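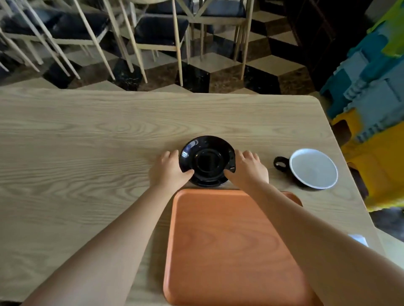
Section 4. Setting the Table for Coffee Service

This section applies to all tables in the Skurkholm dining room. It covers the placing of trays, saucers and cups before guests are seated. For washing and storage of the Fovine service, refer to Section 5.

4.1 Before You Begin

Wash and dry your hands. Sleeves must be rolled or pushed back above the wrist, and bracelets and watches removed.

Check that the tabletop is clean and dry. Crumbs left under a tray will scratch the finish.

Remove any cards, menus or papers left from the previous sitting and return them to the service desk.

4.2 Placing the Tray

1. Carry one tray at a time, held level by its short sides.
2. Set the tray down in front of the chair, with the long side parallel to the edge of the table.
3. Lower the tray onto the table. Do not slide it across the wood.
4. Where trays are set next to each other, leave a clear gap between the rims.

Note: Trays with a chipped or lifting finish are to be withdrawn and entered in the Uren supply log under item 270.

4.3 Placing the Saucer

1. Take the saucer by the rim with both hands, one on each side. Keep your thumbs out of the well.
2. Hold the saucer level and bring it over the tray to the area of table beyond it.
3. Set it down gently with the recessed well facing up.
4. Release one hand, then the other.
5. Wipe any fingerprints from the rim with a dry lint-free cloth. Glossy black pieces show marks readily and should be looked at from the guest's side of the table before you move on.

Caution: Do not stack saucers on the table during setting. The raised ring of one piece can mark the glaze of the next.

4.4 Placing the Cup

1. Inspect the inside of the cup for stains. Cups with a white interior must be free of any brown line.
2. Lift the cup by its sides. The loop handle is small and is not to be used for carrying more than one cup at a time.
3. Lower the cup into the well of the saucer until it sits flat.
4. Turn the cup and saucer together so that the handle points to the guest's right.

Note: If the cup rocks, lift it and check that the well is clean. If it still rocks, replace the saucer first – the cup is seldom at fault.

4.5 Chairs

Chairs are to be pushed in once the table is complete. Lift each chair when moving it; dragging leaves marks on floor tiles. Navy seat cushions are brushed before every sitting.

4.6 Breakages

Keep guests and staff clear of the area, collect all pieces with a brush and pan, and complete Anozie Form 36 before the end of the shift. Replacement pieces are issued from the storeroom, shelf 59.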